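Clomar TG-3 Tube Gripper Kit for Bench Automation
Handling rules, installation requirements and ordering

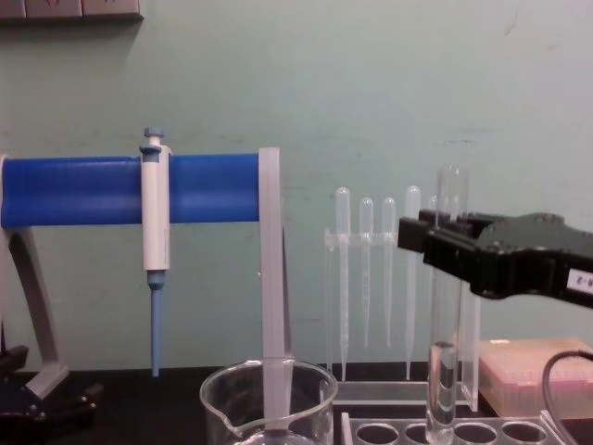
The TG-3 is a parallel jaw kit for arms that work on an open bench next to manual glassware. It is supplied with jaws, a cable guide, a mounting plate and the handling sheet reproduced in part on this page. The handling sheet is a condition of the warranty. Sites that already work to their own bench automation procedure may keep it, provided it is at least as strict as the points below.

Scope

These rules apply to open glass tubes moved vertically into and out of a rack at bench height. They do not apply to capped tubes in a centrifuge bucket, to heated blocks, or to any vessel under pressure. For capped tubes, see the Skikgate adapter page.

Grip position

Grip the tube near its upper end, below the open rim. The jaws must not touch the rim itself. Liquid level must stay below the lower edge of the jaws at all times, including during acceleration. Where a tube has to be filled higher than this, move it by hand.

Grip force is set in software and is stored per tube type, not per program. The value has to be checked again after any of the following: change of tube supplier, change of jaw pads, firmware update. Do not copy a force value from one cell to another. Two cells with the same part numbers can differ enough to crack thin glass.

Insertion and withdrawal

Approach the rack from directly above. The lower end of the tube enters the hole before any sideways correction is allowed, and after entry no sideways correction is allowed at all. If the side load limit trips, the arm stops and holds. It does not open the jaws. Release after a side load stop is a manual action by a trained operator with one hand on the tube.

Clear acrylic racks are acceptable but give poor results with some depth sensors. Teach the hole positions by contact or by a printed target. Racks must be fixed to the bench or seated in a locating tray. A rack held in place only by its own weight is outside the rules.

Shared bench items

Pipette stands, beakers, transfer pipette racks and tip boxes may stay on the bench during a run if they are entered in the cell map at their full height. Record a hanging pipette with its stand as one item. The height of the item is the top of the plunger button, and this is the dimension most often entered wrong. Open beakers are mapped as solid up to the rim.

Any item not in the map is removed before the run starts. Any item moved during a run means the run is stopped and the map is confirmed again.

Cable routing

Keep slack out of the work area. Check the cable through the full range of motion at reduced speed, including the home move, which many sites skip. The guide supplied with the kit fits the Nesau and Manríquez wrist plates without modification. Other plates need the universal bracket.

Labels and records

Each gripper carries a label that matches its entry in the cell log. Replace the label if it cannot be read from the operator position. The log holds the jaw pad change date, the force value for each tube type and every side load stop. Keep entries for the life of the gripper.

Checks before each shift

Jaw pads clean, no chips or glass dust
Label readable
Stop button tested with the arm moving
Cell map confirmed against the bench
One dry cycle with an empty tube

Supplied parts

Jaw pair, black
Jaw pads, 3 sets
Mounting plate with screws
Cable guide
Handling sheet, printed

Specifications

Arm speed limit with open tube held: 200 mm/s
Kit weight without cable: 235 g
Jaw pad material: nitrile
Cleaning: 70 percent ethanol, wipe only. Do not soak or autoclave.

Ordering

Order code TG-3-731. Spare pads are sold by the set and are not interchangeable with pads for the older TG-2. The older pads fit the slots but sit proud of the jaw face, and a tube held in them will lean. Kits shipped before 18th April contain the previous handling sheet, which allowed automatic release after a side load stop. That sheet is withdrawn. Replacement copies are sent free on request; quote the serial number on the mounting plate.

Related pages: Skikgate capped tube adapter, universal wrist bracket, rack locating trays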